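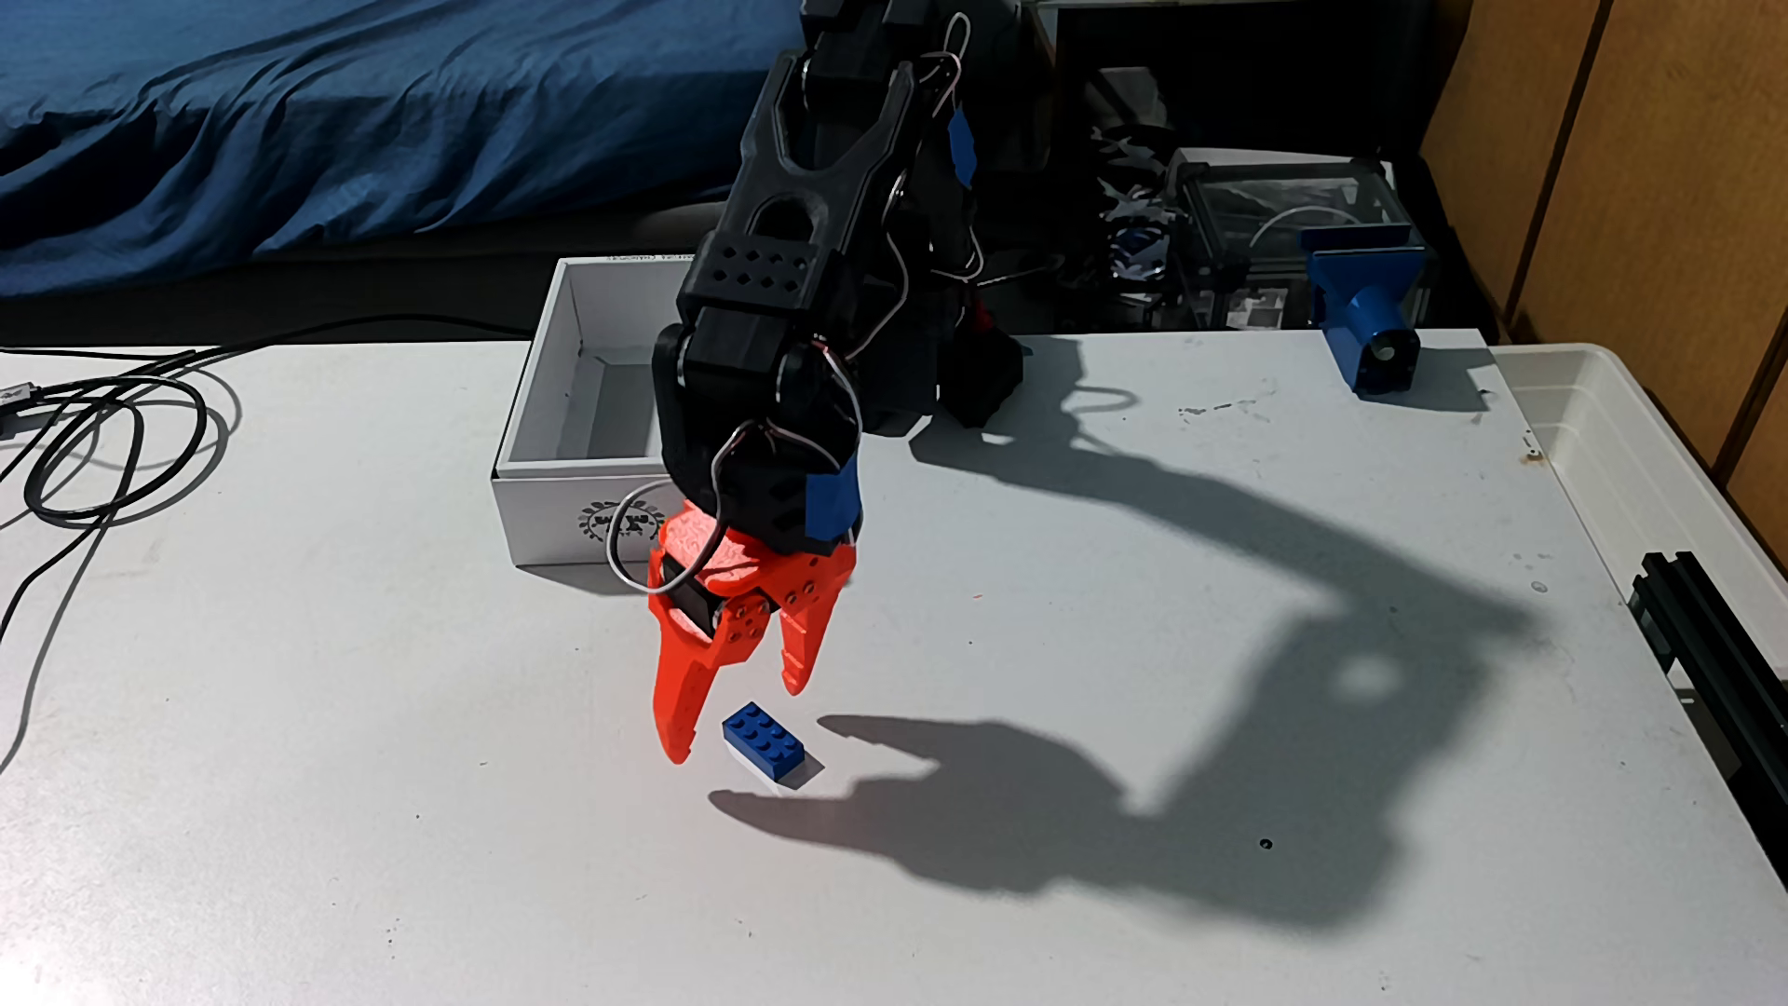 Recovering From a Gripper Overload Fault on the Taver Arm

Applies to: Taver desktop arm with printed two-finger gripper
Maintained by: Ekkachai Thongsuk, Jukstead Robotics Workshop

Purpose

This page explains how to recover the arm when the gripper servo stops responding during a pick. The fault was logged repeatedly in July, in most cases while operators were picking up a 2×4 brick. The fingers closed off center, the servo continued to push, and the controller shut off the joint.

Signs of the fault

The gripper holds its last position and ignores new commands. The other joints may still move. The controller log shows code 159.

Before you begin

Keep hands clear of the fingers until the power is off. Support the upper arm with one hand before cutting power. The joints do not lock and the arm will drop.

Recovery steps

1. Stop the running program. Do not send another close command.

2. Support the arm and switch off the supply.

3. Open the fingers slowly by hand and remove the object. If they do not move freely, stop and go to "When to request service."

4. Inspect the thin cable between the gripper and the wrist. It must have enough slack for the full range of the wrist. Check that any tape on the wrist does not press on a wire.

5. Wait 300 seconds for the servo to cool.

6. Restore power with the gripper open and nothing beneath it.

7. Read the gripper position. An open gripper should read about 2814. If the value is far from this, repeat the Rainer calibration routine.

8. Lower the torque limit one setting and run a single pick at slow speed. Place the brick midway between the fingers, with its long sides facing them.

When to request service

Submit a request to the Sternau bench if the fault returns after two recoveries, if a finger is cracked, or if the servo has a burnt smell. Tag the arm and leave it unplugged.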